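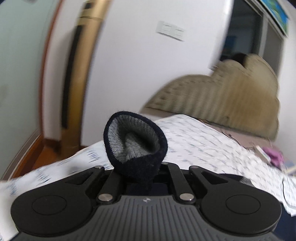

Susstead visit, Monday, May 5, 2025

Print this page
E-mail this page

Visit report: Clulby maltings, Susstead

The party met at the gatehouse at 9:30 and was taken through the plant in process order by Halima Ondieki, production manager. The site malts spring barley only. Most of it is grown in the Were valley and arrives by truck between harvest and the end of April.

Intake and storage

Each load is sampled before tipping and tested for moisture, nitrogen and germination. Loads that fail on germination are sent back the same day. Accepted grain is dried to 12 percent moisture and held in steel silos with a combined capacity of 3000 tonnes. Dormancy was longer than usual in last year's crop, and steeping of the new grain did not begin until late fall.

Steeping

A batch is 20 tonnes. The cycle is two wet stages with an air rest between them, and the target is 45 percent moisture at cast-out. Water comes from the site's own borehole. Carbon dioxide is drawn off by fan during the air rest. Steep liquor goes to a settling tank and then to the town sewer under a discharge permit. Effluent charges are now the second largest utility cost after gas.

Germination

Clulby replaced its floors with rectangular Saladin boxes some years ago. Grain stays in the box for four days and is turned by vertical screws every eight hours. Air enters from under the slotted floor at 15 degrees C. Rootlet growth was even across the box we were shown (batch 729), except for a strip along the north wall where the airflow is weaker. New baffles are on order.

Kilning

The kiln is gas fired with indirect heating. Air-on temperature starts at 50 degrees C and is raised in steps once the bed has broken through. A glass-tube heat exchanger recovers heat from the exhaust. Burner and fan speed are set by a Zomolent controller, which replaced manual dampers in the last refit. Gas use per tonne has fallen, but the plant wants a full winter of readings before it publishes a figure.

Questions from members covered rootlet sales (all sold for cattle feed), screen sizes, and the storage time before dispatch, which is four weeks for pale malt. The visit closed at 12:45. Slides from the intake talk can be requested from the section office.

Print this page
E-mail this page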